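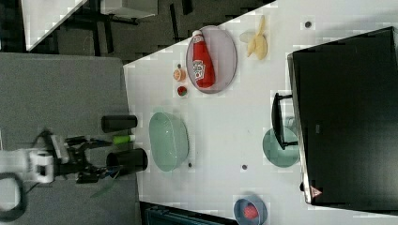 Kitchen items and dishes on the white table.

Stock and Hire Assistant (part time)
Honetti Kitchenware Hire, Watoner

Hours: 17 a week, over four mornings
Contract: permanent, with a trial period of 90 days
Start: November
Reports to: Rainer Fröhlich, hire manager

Honetti hires out plates, bowls, glasses, cutlery, pans and serving dishes for weddings, village halls, film lunches and anyone else who needs to feed more people than their own cupboards allow. We also run a small shop at the front of the building selling new and second-hand kitchen things. We keep 2,000 lines in stock, from teaspoons to stockpots, and everything that goes out has to be checked, cleaned and put back on the right shelf when it returns.

The post is a new one. Returns used to be done by whoever was free, and at busy times they pile up until the afternoon. We want one person to look after them in the mornings and to know where everything is.

What the work involves

Most mornings start at 7.30 with the returns bay. You unpack the crates, check them against the hire sheet and write down anything missing, chipped or bent. Dirty items go through the dishwasher or the sink. Clean ones go back on the shelves in the stock room, which is laid out by type and then by size.

After that you pick the orders for the next day. A typical order is dinner plates, side plates, two kinds of glass and a few odds and ends such as colanders, ladles and bread baskets. The odds and ends take longer than you would expect, as customers describe them in their own words and the catalogue uses ours. "A big strainer" might mean any of six things. If you aren't sure, ring the customer and ask.

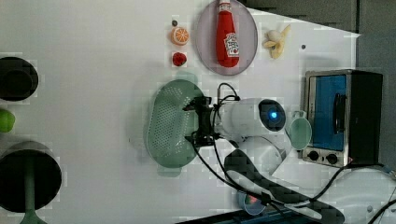
A perforated colander, with a round plate on the same table.

You will also:

Answer the hire phone until 11.30
Price second-hand items for the shop, using the guide we keep behind the till
Update the stock list on the computer at the end of each shift
Help load the van on the mornings before large events
Cover the till when the shop assistant is on a break

You will not be asked to drive. The van is driven by our delivery staff.

What we are looking for

You should be able to work through a long list without losing your place, and to write clearly enough for the next person to read it. You need to be comfortable on the phone. Basic computer skills are enough for the stock list - if you can use a spreadsheet, you can use ours.

The job is physical. Crates of plates are heavy, the floor in the returns bay is concrete and you will be on your feet for most of the shift. We have trolleys and a goods lift, and we train everyone in lifting before they start.

Experience in catering, a shop or a warehouse would be useful. It is not required. Two of our present staff came to us from offices and one straight from school.

Pay and conditions

Pay is by the hour and is reviewed every year. The current rate will be sent with the application form. Holiday is worked out in proportion to your hours. Staff can borrow hire stock for their own parties at no charge, provided it is not booked, and get a discount in the shop. Aprons, gloves and safety shoes are supplied.

Extra hours are usually on offer in summer and before Christmas. They are optional, and paid at the same rate.

How to apply

Ask for a form in the shop or ring the hire office between 8.30 and 11.30. Please return it with a short letter telling us which mornings you can work and what you have done before, paid or unpaid. A CV is welcome but you don't have to send one.

Interviews last half an hour and are held in the stock room office, up 2 flights of stairs. If stairs are a problem, let us know and we will meet in the shop instead. There is a short practical task, which is checking a crate against a hire sheet. You don't need to prepare for it.

We reply to every application. Questions about the post should go to Rainer Fröhlich at the hire office.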